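Two Arms at the Tray Station: A Conversation With a Kitchen Supervisor

Etier prepares cold and reheated meals for staff dining rooms at client sites. In October its Skidonley kitchen placed a two-armed robot at one of its small-batch benches, under a service agreement with Zanetti. The supervisor responsible for that bench agreed to speak with us on a Thursday, after the lunch trays had gone out. At the supervisor's request, no staff are named.

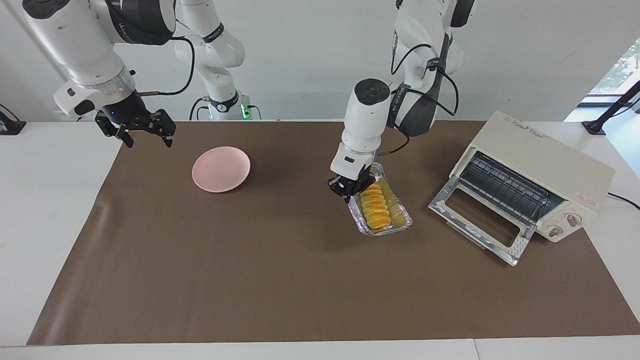
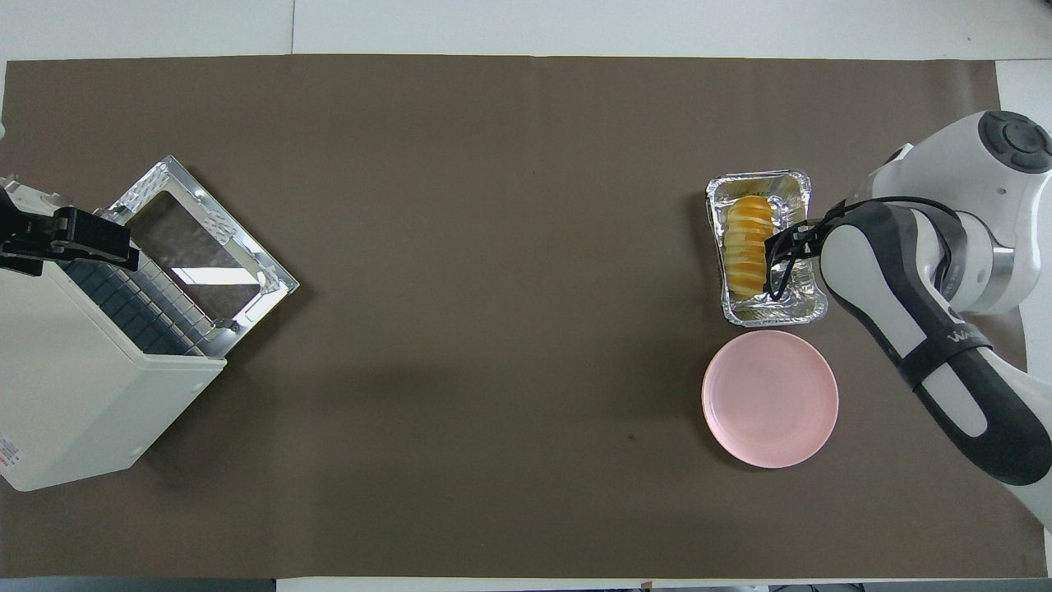
The tray station at Skidonley, with foil tray, plate and toaster oven on the mat.

What the work was before

The kitchen employs 80 people over two shifts. Small-batch work covers special diets, late orders and samples for client approval, and it was long treated as a task for whoever was free. "It was the job you were handed when you had finished your own," the supervisor said. "You stood at a little oven, you moved food from a tray to a plate, you watched the clock. People did it well, but they did not ask for it."

The larger ovens were never considered for the trial. According to the supervisor, management wanted equipment that any employee could recognize and operate by hand, so that a person could take over the bench at any point in the shift. The door opens the way it does at home, and the controls are ordinary knobs.

Learning to set the bench

The first weeks brought more work for the staff. Trays had to be put down within reach of both arms, and the mat had to be replaced when it curled. "We used to set a tray down wherever there was room," the supervisor said. "Now there is a place for it, and if you are careless about the place, you hear about it from the person on the next shift."

Two employees were trained by Zanetti to start, stop and reset the arms. Both had volunteered, and both received a change of grade. The supervisor described this as the point on which the trial could have failed. "If we had asked people to mind the machine on top of their own duties and for the same pay, I would have understood a refusal."

Soft and sliced foods remain the hardest items. The arms work slowly at a tray, and a cook still inspects every portion before it leaves the room. The kitchen logged 459 trays at the station in its first full month, and each record carries the initials of the employee who approved it.

Effects on the shift

No positions have been removed, and the supervisor was careful about how far that statement should be taken. "I can tell you what has happened in my section. I cannot tell you what the company will decide in two years, and I have said the same to my staff." Hours formerly spent at the bench have gone mainly to labeling and allergen checks, which had been falling behind in the afternoons.

Some employees have found the change less welcome. The bench was a quiet corner, and for older staff it offered a rest from lifting. The supervisor has since set aside seated work at the labeling table for those who ask for it. "That was a fair complaint, and we should have seen it before the arms were installed."

Records and review

Stoppages are entered in Givgate, the scheduling system already used for the delivery vans. The supervisor reads the entries each morning and forwards any repeated fault to Zanetti. Staff may add remarks of their own, and most of these concern the height of the table and the position of the power cord.

A review is planned before the agreement is renewed. The supervisor intends to ask for a written commitment on retraining and for a second pair of trained employees on the evening shift, where cover is thin.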